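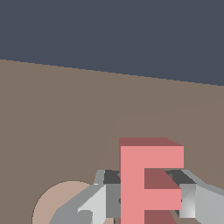
Dindgate library hours cut from next month, mobile run to stay for now

2023-06-03

Dindgate's town library will lose its evening hours and open half days only on weekends, council confirmed after a long meeting that ran well past its finish time. Vote was close. The mobile van, which a lot of people thought was gone, gets to keep its run out to Laltiretti and Malcombe until the end of the year at least.

Council says the building needs a new roof over the childrens section and the money has to come from somewhere. Repair quote came in higher than the one from two years back. No figure released yet, we've asked.

A petition against the cuts had 431 signatures when it was handed over in May. Most were from Dindgate itself but 164 came from Laltiretti, where the school has no library of its own and the van is it. 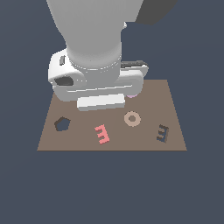 One Laltiretti parent told the meeting that her kids get home off the bus after the branch would already be shut, so the evening hours were the only ones that ever worked for them. She asked if council could close one morning instead. That got a fair bit of clapping from the back rows. Staff said mornings are when the storytime and the seniors' computer help are on, and both are full.

Other ideas from the floor: a returns chute at the Malcombe store, later hours on just one night, a small charge for the meeting room. The last one might get up. The room is free to local groups at the moment and gets booked solid over winter. 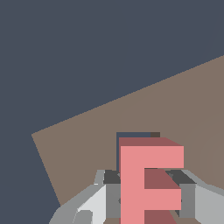

Council will look at the room charge at its next meeting, along with a request to let the homework club stay on after closing with its own key. Insurance is the sticking point there, same as last time it came up. An answer has been promised before the school holidays.

The Zakharchenko collection, the local history boxes left to the town in the nineties, wont be moved during the roof work as first planned. It stays in the back room and can still be seen by appointment. Ring ahead, the sorting is only part done and some boxes are out of order. Roughly 100 of the old farm maps have been scanned so far and those can be looked at on the public computers.

Overdue fines are not coming back. That rumour has been going around and council wanted it it cleared up. Holds will be kept an extra week while people get used to the new times. Books can go back in the slot by the front door at any hour.
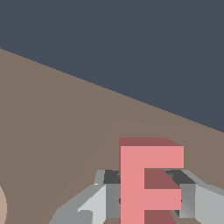 Van stops

Laltiretti: school car park, mornings, fortnightly as now.

Malcombe: outside the hall. Stop is an hour shorter, starts at the usual time.

Dindgate East: dropped. Readers there can ask for home delivery at the front desk, forms are at the branch or in the van.

Comments on the new hours can be left in writing at the branch until the end of the month.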